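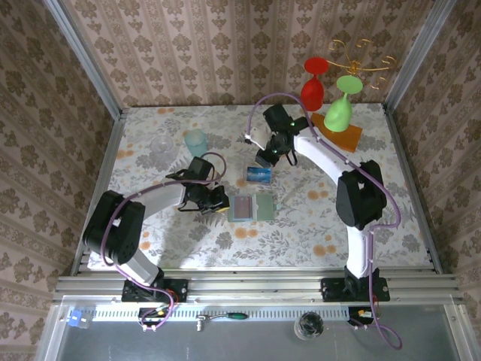 Department of Textile Design and Printing

Chapter 4
Repeat Patterns: How a Small Drawing Covers a Whole Cloth

Pull a floral tablecloth out of the drawer and pick one flower. Now go looking for its twin. Somewhere across the cloth the same blossom comes up again, with the same bend in the stem and the same leaf tucked under it, and once you have found it you will start seeing the others everywhere! The distance between one flower and the next identical one is called the repeat, and it is what this chapter is about.

A printer never draws a whole bolt of cloth. The designer draws one block, or tile, and the tile is printed again and again. In the simplest layout the tiles sit side by side in straight rows (a square repeat). Slide every second column down by half a tile and you have a half-drop, the layout behind a huge share of the florals in your home. The half-drop is a wonderful trick, as it breaks up the stripes of empty ground that the eye picks out so quickly in a square repeat.

Scattered flowers are the hardest to get right. When Krishnamoorthy Naidu drew the Tillness range for the Saltard mill, his tile was 32 inches tall and he redrew it 7 times. Each version looked lovely on paper. Printed at full width, one pair of blossoms kept lining up into a slanting row that pulled your eye straight across the fabric. His answer was to turn a single spray of leaves, and the row vanished.

Color comes into it too. Soft gray foliage on a pale ground sits back quietly, so a warm bloom can be spaced quite far from its neighbor and still hold the design together.

Before you read on, gather a few printed fabrics, a ruler and some tracing paper. Section 4.1 starts with finding the edges of the tile, and it goes much better with real cloth in front of you.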